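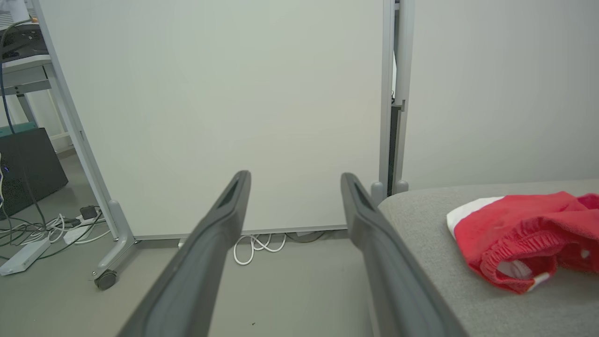 The whiteboard wiped clean, the white cable in loops on the floor, and something red with white trim left on the gray fabric.

The Big Tidy at Skimthorpe: our room in pictures
Posted June 25, 2023

Hello, and welcome to the gallery page, which has been promised for so long that I think a few of you had stopped asking. The Brirnora workroom on the second floor at Skimthorpe has been ours since November, and in that time it has collected a truly impressive amount of stuff. We have had sewing afternoons in there, and the costume swap, and those long planning evenings when the board filled up from corner to corner and we had to start writing up the sides. Somewhere along the way we stopped putting things back where they came from. So we picked a weekend, brought sandwiches, and got to work!

It's a lovely room once you can see the walls. The light gray paint was a bit of an argument at the time (there was a strong party in favor of yellow), but I've grown very fond of it, and it does make everything else in there look brighter.

The whiteboard
I had forgotten how big and how white this thing is. It stands up on its gray metal frame with a thin rail along the bottom and a black caster under the slanted leg, and it's wonderful to see it without a single word on it. The November schedule had been on there so long that the ink had more or less moved in, and it took a whole bottle of cleaner and a lot of elbow grease to persuade it to leave. If your notes were on the board, they were copied into the green folder first, so please don't panic. The board came to us from Madano when they moved offices, and we would like it to last us a good many years, so dry markers only, please, and check the cap before you start writing.

The cable and the little white plug or block
The white cable is coiled on the floor below the board, with a small white plug or block sitting over by the leg. I know it doesn't look like much to put on a gallery page, but anyone who has ever wheeled that board across the room with a cord underfoot will understand why a few neat loops please me so. There's a hook for it on the back of the door, and the hook is its proper home from now on. The blue one over on the desk side hangs down and is still on the list, along with the rest of that corner.

The red one
Does anybody recognize this? It's red cloth with a band of white trim, a gathered elastic cuff, and a bit of white lining peeking out, and it is lying in a crumpled heap on the gray fabric surface. My best guess is the costume swap, where we had 166 pieces on the rails by lunchtime and a great many of them were red. If it belongs to you, come and claim it any time the room is open. Otherwise it goes into the lost property basket with the odd gloves, and after that into the dressing-up box, where I'm sure it will be very happy.

The desk corner
You can just make out the light gray desk over on the far left, with its black device on top and a fair bit of clutter keeping it company. We ran out of afternoon before we got to it. By then it was past 5 and there was cake, and I'm not sorry about the cake. That corner gets its own session, and I'd be so grateful for two more pairs of hands and a person who knows which cords we still need.

The floor
It has been swept and then mopped twice, and it came up a soft, smooth gray that I had honestly taken for a darker color. We picked up about 600 pins, most of them with a magnet on a string, and I'd still keep your shoes on for now.

A very big thank you to everyone who carried, sorted, wiped and folded, and to Insaurralde downstairs for lending us their cart and letting us prop the front door open all day. The room opens again on the usual evenings. Bring your projects, and if you have a spare roll of masking tape at home, bring that too, as ours has vanished again.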